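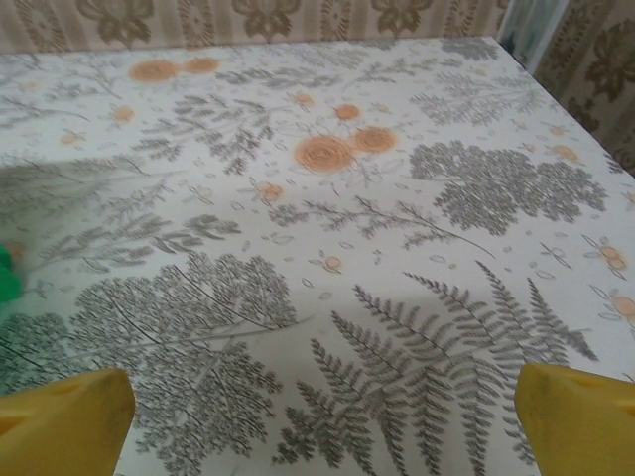
Wragg Hall dining room to reopen to residents after redecoration

March 21, 2019

The ground-floor dining room at Wragg Hall will return to daily use next week, following the completion of redecoration and the replacement of all table coverings. Residents have taken their meals in the garden lounge while the work was carried out, and the management wishes to thank them and their families for their patience.

The project was approved last autumn as part of the rolling improvement of the shared rooms. Residents were invited to give their views on how the dining room should look, and 48 of them returned the form. A clear majority asked that the room should keep the character of a family home and that plain, hard surfaces should be avoided. Several wrote that they missed having a proper cloth on the table at breakfast.

The new table covering is a wipe-clean cloth with a white ground, printed all over with ferns, leafy sprigs and feathery branches in grey-green. Small flowers in a soft orange are scattered between the leaves. It was the first choice of residents from the samples shown to them in the lounge, ahead of a blue check and a plain cream. The pattern was supplied by Jirberg, which also cut the cloths to the sizes required.

The beige wallpaper has a repeating floral design in darker brown and olive tones, arranged in vertical bands. A number of residents had asked for a traditional paper of this kind, and the decorators, Clastus, were able to offer one within the agreed budget. Tables may be placed against the wall or drawn out into the room, according to the size of the party.

Kieran Wainwright, who manages the house, said that the choice of cloth had drawn more comment than any other part of the work.

"We received a good many opinions on the ferns," he said. "Some residents felt that the pattern was rather busy, and others would have liked more of the orange. Most of them were pleased to have leaves and flowers on the table all year round. Mealtimes are the part of the day when people sit and talk, and the room ought to help with that."

The covering will be cared for by the kitchen staff. Cloths are to be wiped down after each meal with warm water and a mild soap, and dried with a soft towel. Bleach and scouring pads must not be used on the printed side. Hot dishes should be set on a mat – the mats will be kept in the sideboard drawer nearest the hatch. Visitors who join a relative for lunch or tea are asked to follow the same practice.

Two tables will be reserved in the afternoons for letter writing, jigsaws and card games. Anyone wishing to use paint, glue or modelling clay is asked to speak to the activities staff first, so that an additional cover can be laid over the cloth.

The cost of the redecoration was met in part by a grant from the Drodatholm Fund, which supports improvements to shared rooms in residential homes. The remainder came from the annual maintenance allowance. No change will be made to residents' fees as a result of the work.

Meal times are unchanged. Lunch guests should be booked in at reception by 9 in the morning, or by dialling extension 111 from any telephone in the building. Samples of both the cloth and the wallpaper may be seen at reception on request, and offcuts of the cloth are available free of charge to residents who would like one for a bedside table or windowsill.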